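Date: 2021-07-05
From: Stefaniia Mykhailiuk
To: gripper-practice list
Subject: Re: Draft 4, section on contact with flat stock — comments wanted

Khrystyna-Mariia, all,

Replies inline. I have trimmed the parts where I have nothing to add, so if a paragraph of yours is missing, read that as agreement. One picture from the wrist camera is at the end of this message; it goes with my answer on contact wording.

> From: Khrystyna-Mariia Antoniuk
>
> I have read the section on flat stock in draft 4 against our own work instructions at Uvel. Most of it is fine. I have five points.
>
> First, the draft says the fingers "shall not touch the work surface during approach." For thin, flat items that are lying on or near a hard top this cannot be met. You need to get a fingertip to an edge, and the usual way to find the edge is to touch something. Either the rule is wrong or everyone is going to file an exception on day one, and I would like to avoid a rule that lives on exceptions.

Agreed that the present wording fails. It was carried over from the bin-picking section, where the work surface is a tray floor and there is no good reason to touch it. I propose to replace the sentence with:

**5.3.1** Contact between a finger and any surface other than the target shall be either *planned* or *unplanned*. Planned contact shall be named in the task sheet, with the surface, the part of the finger that may touch it, and the force limit that applies. All other contact is unplanned and shall be logged.

That gets rid of the blanket ban and puts the burden on the task sheet. A sheet that says "fingertip may touch countertop" is enough to pass. A sheet that says nothing means that every touch gets a log line, and people will soon fill in the sheet.

Hugo asked me off list whether a touch on the target itself before closing counts as contact under 5.3.1. It does not. The target has its own clause (5.4), and I would keep the two apart. A finger that leans on the target before the grasp closes is pre-grasp contact, and the limit there is set by what the target can take.

> Second, "fingertip" is not defined. In the Dollard fixtures the pads end well short of the metal tip, so a person reading the rule could measure from either one.

Proposed definition, to go in section 3:

**Fingertip:** the part of a finger that lies farthest from the palm, including any pad, cover or wedge fitted over it, in the state in which it will be used.

The last phrase matters more than it seems. We have had sheets written for bare fingers and then run with covers on. If the cover is on, the cover is the fingertip. If somebody takes it off, the sheet has to be checked again.

> Third, the camera rule. Draft 4 says "both fingertips shall be visible in the wrist view at all times." I understand why it is there, but "visible" needs a floor. A tip that is two dark pixels in a corner is visible to a lawyer.

I would like to hear from others before I settle on a number. What I can offer today is wording with no number in it:

**5.6.2** In the wrist view, each fingertip shall be visible to the point where a trained reviewer can tell, from a still taken at the moment of contact, which finger is touching and which surface it is touching.

**5.6.3** Where finger and surface are both dark, the integrator shall show that 5.6.2 is met under the lighting used on site.

5.6.3 is new. Dark fingers against a dark target are the common case for many of us, and the lab lighting is always better than what you get in a kitchen or a stockroom. Yurii has suggested a light edge mark on each finger. I have no objection to it as a note, but I do not want it as a requirement. Marks wear, and a worn mark gives the reviewer a false edge to look at. If it goes in as a note, the note should also say who inspects the mark and how often.

The test in 5.6.2 depends on a reviewer, and I know some of you dislike that. Daryna's objection from the last round was that two reviewers will disagree. They will, at the margin. The remedy I would write in is that where two reviewers do not give the same answer for the same still, the still fails. That is strict, but it is cheap to apply, and it pushes people to fix the light.

> Fourth, patterned surfaces. Our stone tops have veins in them and the slab goods have lines across the face. Edge finders pick up both. Draft 4 says nothing about this.

It should. Proposed text:

**5.7.1** Lines, veins, joints or printed marks on a surface shall not be used as evidence of a physical edge unless confirmed by a second means (depth, touch, or a known model of the object).

**5.7.2** The site survey shall note any surface within reach that has high-contrast markings.

I kept "depth, touch, or a known model" as a closed list on purpose. An earlier version said "or other suitable means," and in the trial reviews that phrase was used to let in a second camera of the same type looking from nearly the same place. Two cameras fooled by the same vein do not confirm each other.

On 5.7.2, the survey form already has a line for reflective surfaces. I would add markings to the same line, so the form stays on one page. Polished stone usually earns an entry on both counts.

> Fifth, what is the force limit for planned contact? Draft 4 leaves a blank. We use one figure for metal and another for stone but they are house figures and I would not defend them in public.

The blank stays blank in this draft. I do not think the list should publish a single figure, and I have seen no data from any of you that would support one. My proposal is that the integrator declares the limit, states how it was measured, and repeats the measurement after any change of finger, pad, or cover. The annex can collect house figures later if enough sites are willing to send them with the method attached. A figure without the method should be sent back.

Remember too that a wedge tip and a broad pad give very different pressure for the same force. Whoever declares the limit should declare it for the shape of finger fitted. If the left and right fingers present to the surface at different angles, which they will on any tilted approach, the sheet should give the worse of the two.

> One general remark. The section is written as if both fingers do the same thing. In practice one touches first, nearly always. Could the text say so?

Yes. I would add it as a note under 5.3.1:

*Note: In work with flat stock, one finger will often be in contact while the other is clear. The log shall record the fingers one by one.*

"Record the fingers one by one" has a cost for those of you whose logs hold a single contact flag for the whole gripper. I looked at our own history to see how bad the damage would be. Of 3158 log lines from the flat-stock trials, 827 have a contact flag set, and none of them says which finger. All of those are useless for a 5.3.1 review unless there is a still to go with them. So for sites with a single flag, I propose a transition rule:

**5.3.4** Until per-finger logging is fitted, a wrist-view still taken at each contact event shall be stored with the log line.

The transition ends 18 months after the text is approved. Bolisix has asked for longer. My answer is that a stored still is a light duty and can be met with the equipment they already have. If the trouble is disk space, they should say so and we can talk about how long stills must be kept, which the draft does not yet state.

Other open items, so they don't get lost:

- **Side structure.** Draft 4 treats frames, rails and panels next to the work as "environment" and gives them a clearance figure but no contact rule. Under the new 5.3.1 they fall in with every other surface. I will delete the separate paragraph unless someone objects.
- **Narrow openings.** Objects seen through a gap beside the work are not targets and shall not be treated as reachable unless the task sheet lists them. Hugo to send wording.
- **Soft items.** Out of scope for this section. Please stop sending me towels.
- **Pētersons test slab.** The slab is a good common article for 5.7.1, but the drawing we have does not say which face is up. Yurii to ask for a revised drawing.
- **Definitions of "surface" and "top."** Used as if they were the same in three places. I will use "surface" throughout and drop "top," except in quoted sheet text.

On process: I want draft 5 out to the list in August. Comments that propose text will be handled first. Comments that say a clause is unclear without saying what it should say will be collected and handled if there is time. Please quote the clause number and keep one clause to a message where you can — the archive search is poor and long threads like this one are hard to find again. I know I am breaking my own rule here.

Khrystyna-Mariia, would you check the new 5.3.1 against the Uvel instructions and tell me if any sheet you use now would fail it as written? If one does, send me the sheet number and the line, and leave the rest out.

Daryna, the same for 5.6.2 with the reviewers you have. I would like to know how often two people give different answers on the same still, before we write in that a split is a fail.

The wrist-view still below is offered as a sample for 5.6.2 and for the note under 5.3.1. Try the reviewer test on it before you read the caption.

Stefaniia
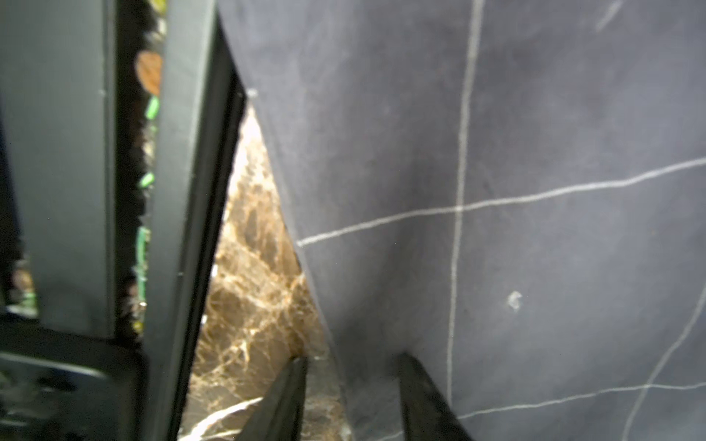
*Wrist view, flat stock with line markings, veined marble below. Right finger: tip against the dark slab. Left finger: over the marble, near the slab edge.*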